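Unulero Shared Workroom – minutes of the October catch-up
Present: Nathalie Cuypers (chair), Lieven Vandenberghe, the Narnley pair, and me with the biscuits and the pen. Apologies from Lakatos.

We started late, as the kettle was slow, and went straight to the T-shirts and the state of the back wall.

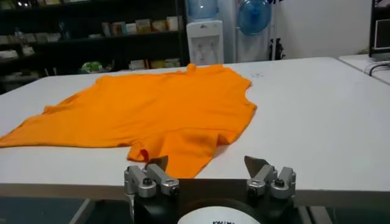
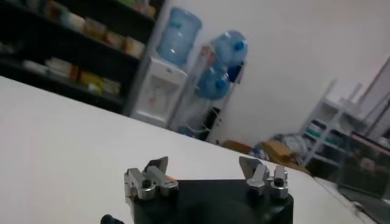
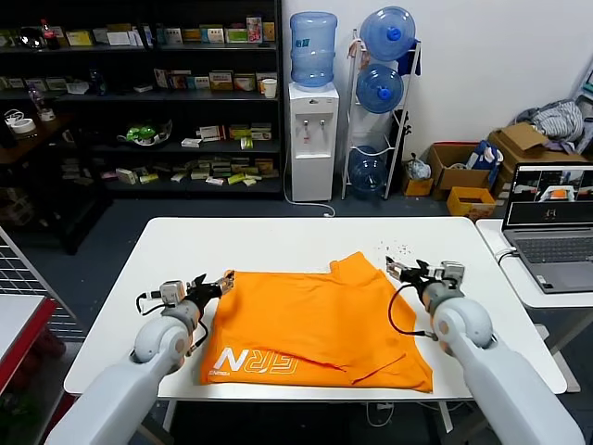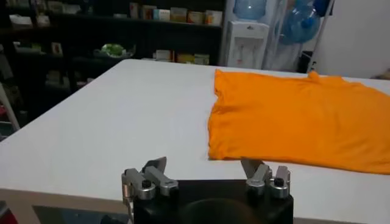 The big white table and, in the second and third pictures, the shelves and water dispenser.

1. T-shirts. Rurkitport want 176 folded and bagged by the end of the month. Lieven likes sleeves in first, then up from the hem. Nathalie folds in half lengthways and wouldn't budge (we did let this run on a bit!). Agreed: Lieven's way for this order, collar at the top, and smooth the creases out before you start folding. Lakatos to be told.

2. Shelves. I said I can never find the tape, and got a lot of nodding. The small boxes on the bottom shelf want sorting and stacking properly – Nathalie will do it with me one afternoon after 2. Please don't leave paper cups there, there's a bin.

3. Water. Two spare jugs on the rack when the second picture was taken. Lieven thinks we should order sooner, I think we're fine. Left as it is, and he'll ring if it gets down to one. The dispenser cord needs tucking in against the wall.

4. Table. Narnley asked for it for cutting out. Fine by everyone, once the orange shirts are done. Wipe it down first, please.

5. AOB. Lieven still has 18 bags at home and will bring them in.

Finished at 5. Next one in November, Nathalie to send the time round.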